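4.2 Looking after the hand-held gripper

The Kidex unit was meant to need no care at all, a claim we stopped repeating in June. Most of its troubles begin at the fingers. The padding picks up lint and skin oil, and a finger that has gone slick lets a cup slide in a way that looks, in the logs, exactly like operator error. We blamed the operators for 29 sessions before we thought to wipe the pads.

Upkeep now follows a fixed schedule. After every 50 grasps the operator opens the fingers and runs a lint-free cloth over both inner faces. After 500 grasps the pads come off and new ones go on, whether or not the old ones still look respectable. We tried judging wear by eye and found that our judgment improved sharply whenever the spare pads had run out.

The vents in the body get a short burst of dry air at the same interval. Power is cut first, a step added to the checklist after an event that the Pacheco controller board did not survive. The closing gap is then checked with a feeler gauge at 6 points along the finger, and the offset is written into the Hostel configuration file by hand. A script exists for this. It writes the offset with the wrong sign.

Figure 3 shows the fingers and vent grilles of the gripper, held up in the office. Pads are replaced at a desk in a room much like any other, and we saw no gain from moving the job to the clean bench at Hudent, apart from better chairs. A full service takes about as long as a coffee break, and the two have been known to overlap.

Figure 3. Gripper body with the two black padded fingers and the vent grilles.
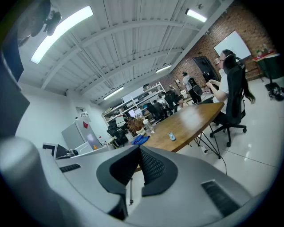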